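How to sort a sewing and mending kit in one evening

Posted March 16, 2019

Quick one, because three people asked after the last post and I keep typing the same answer. Mending stuff. Needles, thread, buttons, the lot. Mine lived in a cookie tin, a shoe bag and two kitchen drawers until October. Now it's one case with a handle and I can find a size 9 needle without swearing.

What you need

A case with a lid that latches
Small zip bags or pill pots
Masking tape and a pen
A magnet
A trash bag
An old towel or cloth to work on

Step 1. Dump everything

All of it. Every drawer, coat pocket, the dish by the front door. Put the cloth down first so pins don't roll off onto the floor. Don't sort yet, just dump. Run the magnet over the pile and lift out the pins and needles before your hands go in. Wrap the magnet in a bit of kitchen paper first, then you just peel the paper off over a pot and they all drop.

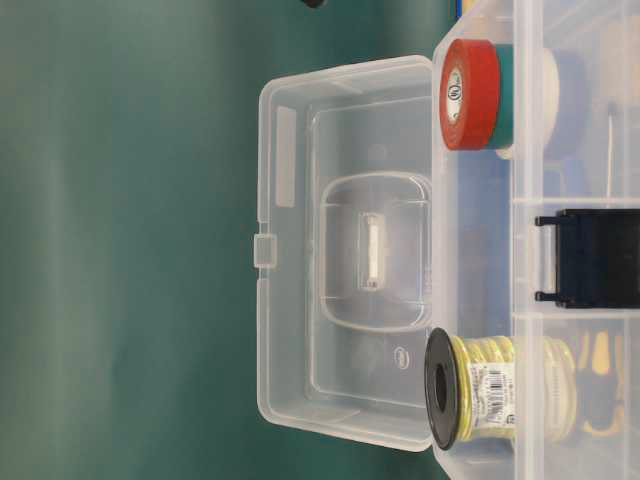

Chuck the rusty ones. Rust leaves marks on white cotton and it does not come out, ask my good pillowcases. Bent needles too. Don't throw them loose in the trash, tape them inside a bit of folded card.

Step 2. Test the thread

Old thread rots. Pull off a forearm's length, wrap it round both hands and tug. Snaps easy = bin. Fuzzy all along = bin, or keep for basting only. I had a big cone of Zinden in navy that looked perfect and broke like cobweb. Gone. The Makowska spools were my grandmother's and still fine, no idea how.

Colors you really use: black, white, navy, mid gray, a tan. Mid gray disappears on nearly anything so buy two. The rest are nice to have. If you've got 14 shades of pink keep four.

Step 3. Buttons

This is where people get stuck. You will want to look at every button. Set a timer, half an hour, when it rings you stop.

Sort by color, not by size. You go looking for "a brown one" and then check the size, never the other way round. Sets of four or more go on a thread, tied in a loop. Singles go in the pots. Spares that came with clothes: write the garment on the little bag NOW, because in a year it's a mystery bag. Kirsty Nisbet from my Tuesday, sorry, from my evening class staples a snip of the fabric to hers. Better idea than mine, wish I'd started that way.

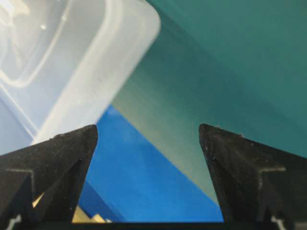 Shirt buttons are the exception, keep all of those together, white and off white in one pot. You'll use more of them than everything else put together.

Step 4. Decide what goes on top

Top layer = what you grab every time. For me:

Small scissors, thread ones not paper ones
Needles in a case, two or three sizes
Black, white, gray thread
Seam ripper with its cap ON
Tape measure
Four safety pins
Thimble if you use one, I dont

Everything else lower down. Zippers, elastic, hem tape, patches, snaps, the bobbins. Bobbins want to unwind so put a strip of masking tape round each, or a loop of old hair tie.

Elastic goes dead over time by the way. Stretch it, and if it crackles it's done.

Step 5. Label

Masking tape on the outside of every pot, thick pen. Nikola Kalinowski commented last time that printed labels look nicer. They do. They also take all night and you'll move things round in the first month anyway. Tape peels. Print them later if you still care.
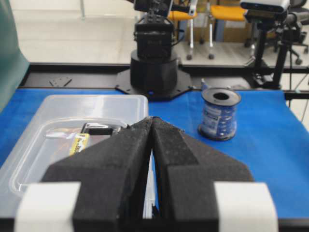 Don't label by what you hope to do ("quilting", "embroidery someday"). Label by what's in there.

Step 6. Close it and tip it

Latch shut, hold it by the handle, tip it side to side over the cloth. Anything that slides needs a pot or a bit of felt under it. Anything that stops the lid shutting properly comes out, don't force it, the hinge goes first on these.

If you're choosing a case: see through beats solid, a handle is worth having, and check the latch with one hand in the store. Mine was a give-away with something else so I can't claim to have picked it. The Broller ones are fine but deep, small stuff sinks to the bottom. Flellutari do a flatter one that I'd look at first.

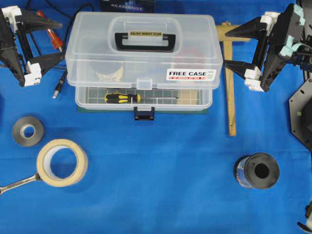
Clear case with carrying handle, "FREE CASE" sticker still on.

Keeping it that way

One rule, new thing in means you check that pot for a dead thing to take out. I do a five minute tidy when I swap winter coats over. Pins go back on the magnet before I get up from the chair, every time, barefoot house.

Leftover buttons: schools and preschools take them, ask first. Bag of 100 mixed went from my place in one go. Scrap thread can stuff a pincushion.

Darning wool is a seperate box and a seperate post. Will get to it.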